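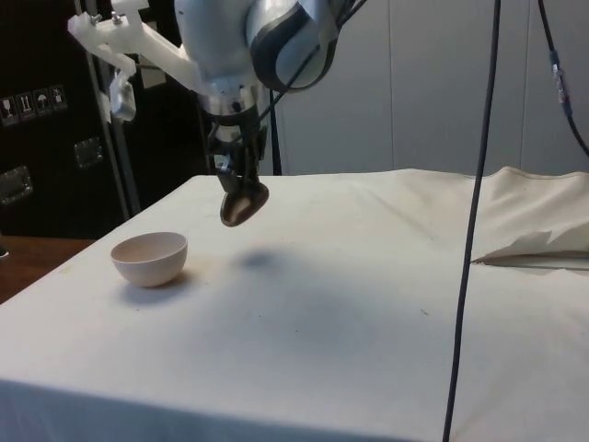

Walter Inga wrote to me that a white tablecloth is for company and everyone else can eat off the bare table. I disagree. I keep one on all week. A bowl and a brown spoon look fine on it, and so do creases. Specks and smudges are what a cloth is for. Mine cost 28 dollars and I wash it when I feel like it.

By Haruna Furukawa
21 August 2020

We use cookies. Accept | Settings

Comments (2)

Oltasard: Ours is oilcloth. Wipes clean.

Hirneck: Iron it at least once, please.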